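Sorting the hall cupboard: bins by fabric or bins by person?

Sorcha Haldane
Okay, I've finally started on the cupboard and I'm having way too much fun with it! We're in a two-bedroom unit in Virudbridge, so every shelf counts. My plan is one bin per fabric type, then straight back on the shelf. Flannels together, delicates together, knits together. Anyone else do it like this?

callum_moncrieff
Love the enthusiasm, but I'd go by person. We did fabric for 2 years and my kids never once put a jumper back where it lived.

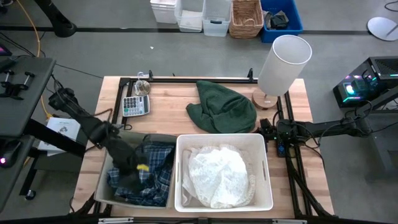 Sorcha Haldane
Fabric sorting suits me because I wash that way too, so a full bin goes straight into the machine and comes back as a set. I really like a bin with proper handles for the shelf above my head. The plaid flannel shirt has the grey-beige bin so far, the white lace is in the white box with the cutout handles, and the dark green knit is still in a heap at the back by the lamp. That lace takes up so much room when it's scrunched!

Mabula
Fold the lace in tissue, Sorcha! Half the space, and no snags when you pull it out.

callum_moncrieff
Still voting for people over fabric. Where does a flannel with a lace collar go, eh?

Sorcha Haldane
Delicates, obviously :) And if you own one of those I want to see it.

Grititz
I'm with Sorcha. Roughly 7 bins did our whole place, labels on the short end. Keep the knits low down, they get heavy.

Mabula
Ooh yes, labels! Masking tape and a marker, you'll change your mind by November.

Print this thread | E-mail to a friend
We use cookies to keep you logged in. OK
Contact us | © Lastatix Forums | Back to top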